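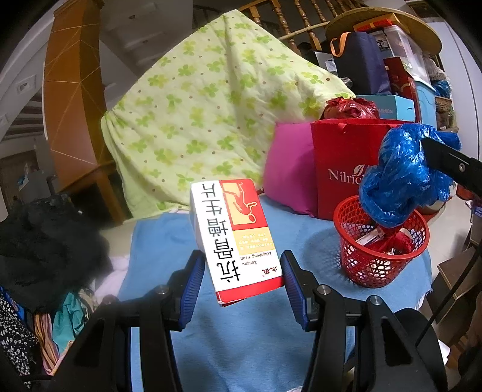
Sorting the household medicines: frequently asked questions

Compiled by Orsolya Simon for the Tredton Tidy Circle. Last looked over in October.

Do I really need to do this?

Possibly not. If you live alone and own a packet of painkillers and a tube of antiseptic cream, close this page and enjoy your afternoon. These answers are for people whose boxes have spread to three rooms, or who have been handed a parent's house to sort out and found tablets in among the bedding.

I've read that you should empty everything onto the bed first. Is that right?

It's the standard advice and I've never been convinced by it. You get a big heap, you feel productive for ten minutes, and then it's bedtime and the heap goes into a shopping bag. Most of the bags of "bits" I see in other people's houses began as somebody's big sort.

What works better is one container at a time. Put a towel down over the quilt or the table, a plain light-coloured one so you can spot a stray tablet, and tip out one basket. Finish it before you touch the next.

What sort of basket is best?

Whatever you have. I'm suspicious of anybody who begins with a shopping list. Open plastic mesh baskets are cheap, and you can see a fair bit through the sides, but small boxes tip over in them and dust gets in. Boxes with clear sides and a lid are better if you have the shelf for them. Cane looks nice and snags the corners of cardboard packets.

No open basket is safe where there are children, whatever it's made of. If grandkids visit, it goes up high in a cupboard that locks.

Are the Dallar divider sets worth the money?

We get asked this more than anything else. Buppha Chaimongkol bought one and used it for a season. Her verdict was that the slots suited the boxes in the brochure and very few of the boxes in her house. She now keeps buttons in it. Old shoeboxes cut down with scissors did the same job for her.

Can I throw out the cardboard and just keep the blister strips?

Please don't. I know it saves space, and I know every second tidying video tells you to do it. The box usually has the full name, the directions and often the pharmacy label. A strip with the end snipped off may not even show the expiry date. Keep the strip, the leaflet and the box together, and put up with the bulk.

How do I deal with packets in a language I can't read?

Plenty of our members have these, from travel or from family overseas. First, look for a line in roman letters. Packets from China, for instance, often carry the name in pinyin in small print under the characters, so a box marked 抗骨增生片 may also say Kanggu Zengsheng Pian. Copy that line down exactly, spelling and all, and take the box itself to a pharmacist.

Phone translation apps are a mixed bag. They can give you a rough idea of a name. I wouldn't trust one with a dose, and I wouldn't decide to keep or toss something on the strength of it. The person who takes the stuff probably knows what it's for, so ask them before you ask your phone.

And turn the box the right way up before you start copying characters. I have drawn out a whole line upside down and shown it to a very patient pharmacist.

My mother won't let me touch hers. What now?

Then don't touch them. They're hers. Hemant Prajapati wrote to us about this after an argument with his mum that went on well past dinner. What got them talking again was sitting down together, with her holding each packet and him writing the list. Slow, but she kept the say over what stayed.

If you're worried that something is out of date, or that two things shouldn't be taken together, a pharmacist can go through it with her. She may take it better from them than from you. Mine did.

Should I sort by person, by illness or by date?

By person. I've tried the others. Sorting by illness falls apart as soon as one packet covers two complaints, and sorting by date means reshuffling the lot every time you come home from the chemist. One container per person, plus one for shared first aid, is about as much system as a normal household will keep up.

Where do the old ones go?

Back to a pharmacy, if yours takes them, and many do. Ring ahead if you have a lot. Not down the sink, not down the toilet, and preferably not in the kitchen bin. Take loose strips out of any carrier bag you want back, and cross out names and addresses on the labels.

Can I keep the supply in the bathroom cabinet?

You can, and the steam will get at the packets. A bedroom shelf or hall cupboard away from the heater is generally a better bet. Check each packet for its own storage directions, and if it says fridge, believe it.

Is the Erkis label maker any good?

It makes labels. So does a marker and a strip of masking tape - and the tape peels off when Dad's box becomes Mum's box. If you already own the machine, go for your life.

How often do I have to repeat all this?

The books say every month. I don't know anyone who does. Twice a year is realistic, and I do mine when the winter quilts come out and again when they go away, as I'm already pulling the cupboards apart.

Something I should have asked but didn't?

Send it to Prasetyo Rondonuwu at the Circle desk, who passes them on to me. We can't answer questions about what a particular medicine does or whether you should be taking it. That one goes to your pharmacist or doctor.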